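Home » Play and Learn » Spelling with wooden blocks

Copy the Word: a Whiteboard Spelling Game

I love this one! All you need is a set of wooden alphabet blocks, a small whiteboard and a marker, and you can have it going in 4 minutes.

1. Write the word

Pick something short and write it in big capitals. We went with PEAR (four letters, no repeats, easy to draw afterward). Stand the board up against the back wall so it stays in view the whole time.

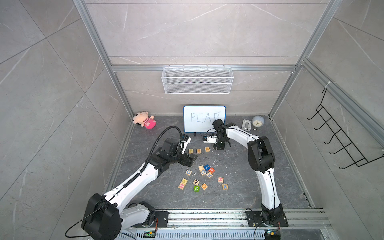
2. Mix up the blocks

Tip out a good handful and leave the number blocks in. Sorting letters from numbers is half the fun, and it slows down the speedy spellers a little.

3. Hunt for the first letter

Start with P and say its sound out loud. Blocks with a plain wood face and one colored letter are the easiest to read, so turn those letter side out.

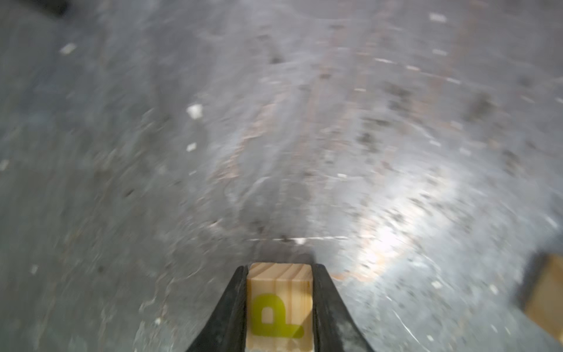 Then go on to E, A and R, checking the board each time. My friend Tahira Gondal sets a timer for 30 seconds per letter, which gets wonderfully loud!

4. Build the row

Leave a clear strip between the pile and the board and line the letters up there, left to right.
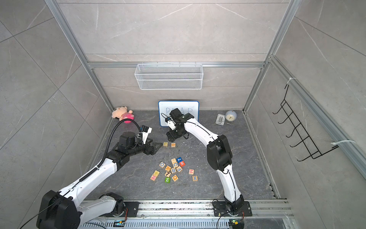 If a letter is hiding, spread the pile out flat and turn a few blocks over. Once the row matches, wipe the board and try PEA or EAR with the same blocks.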